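About Us

Ouellet & Terkent has been looking after other people's savings for a good long while now, and we still think of ourselves as a small shop where somebody picks up the phone. Our founder, Hélène Sutherland, grew up over her parents' hardware store, where she kept the books from the age of twelve (in pencil, and she'll tell you she still prefers it). She went on to study accounting at night, spent years on the bond desk at Drelell, and finally opened her own office with 2 desks, one borrowed typewriter and a list of clients that fit on an index card.

Today we manage money for 151 families, and a fair number of them are the children and even the grandchildren of the people on that card, which makes all of us very happy! 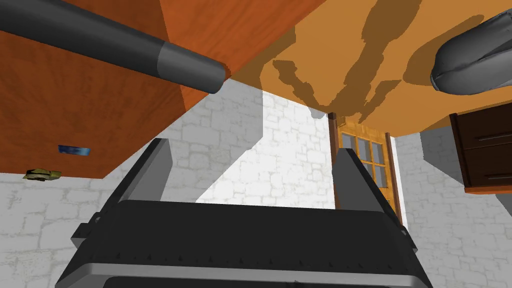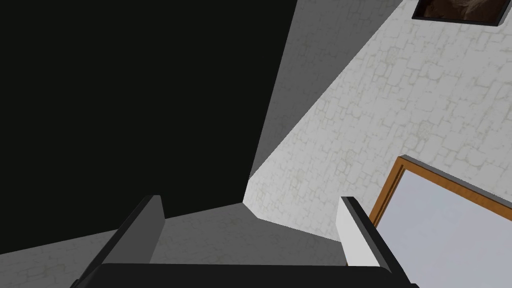
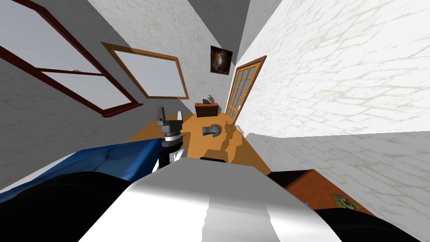

We buy good businesses at sensible prices and we hold them, often for many years. Most of our portfolios own fewer than 50 stocks, and every one of them has been read up on, argued over at lunch and read up on again before a dollar goes in. When markets get bumpy, as they always do sooner or later, we call our clients before they have to call us.

Each January we sit down with every family to go over the year, and we're in no hurry when we do. Some people want to talk about taxes and some want to talk about a daughter starting college, and both are fine with us.

Hélène is 73 now and comes in most mornings. She also runs the Jornari Fund, our scholarship program for local students who want to study finance and need a hand with tuition. If you'd like to meet her or any of us, please call or stop by, and there will be coffee.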